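**FOR RELEASE: Mar 18, 2020**

# Flokura opens up its maintenance routine for the Sirkia shelf cell

Hi, I'm Ivone Honorato, and I look after the Sirkia cell at Flokura. If you've ever asked me at a trade show how we keep a two-armed picking cell going week after week, today's your day, because we're putting our whole maintenance routine out for anyone to read and use!

Sirkia picks small packaged goods from a green mat and puts them on a raised shelf. Simple job, lots of wear. The cell had logged 2,649 hours when I sat down to write the routine up properly (it used to live on sticky notes and in my head, and my head goes on vacation sometimes).

The big change is the service interval. We used to open up the grippers whenever they started sounding rough. Now we do it every 1,000 hours, both arms on the same day, and the check takes me almost 12 minutes per gripper if my tools are where I left them. I power the cell down, look over the finger tips for chips, check the screws at the finger mounts, then move each arm by hand through its reach and watch the cables. A cable loop wants enough slack for the wrist to turn and no more than that. Too much and it drags through whatever you've set out to pick.

Then I do the mat. Lift it, wipe under it, lay it flat again, and push it snug against the side strips. A mat that has crept even a little will throw off your pick heights, and you'll spend a whole afternoon blaming the software. Ask me how I know.

After that come the cameras: lenses wiped, mounts checked for wobble, and a few slow passes with real boxes before I let the arms back up to full speed. I like mixed sizes for this, cereal boxes and little cartons together.

Sirkia at work, one arm over the mat and one over the shelf, then the shelf with its cereal boxes and the view between the gripper fingers:

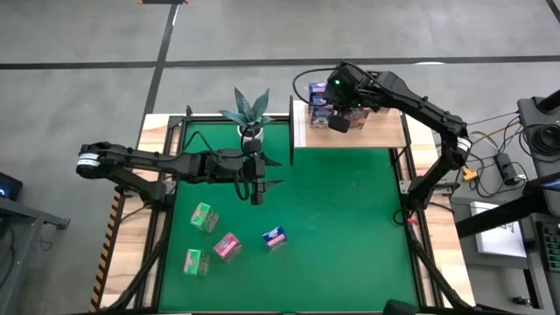
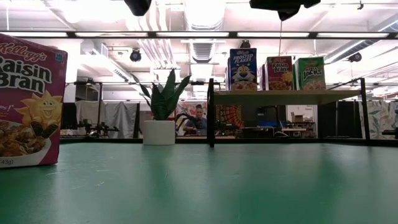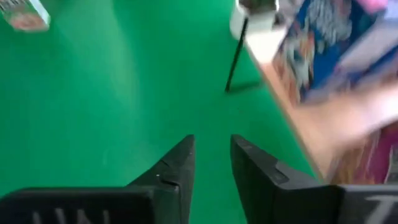 The routine comes as 2 checklists, one for the weekly walkaround and one for the gripper service. Our friends at Brito have been trying the weekly one on their own cell and sent back a page of notes, most of which I've stolen. The folks at Jotberg are next, and I'm hoping they'll argue with me about cable ties.

Both checklists are free from Flokura starting today. We plan to put out a revised set in September, so if you find a step that's wrong or missing, write to me through the Flokura front desk and put "Sirkia checklist" in the subject line. I read all of them, usually with lunch.

**Press contact:** Ivone Honorato, Flokura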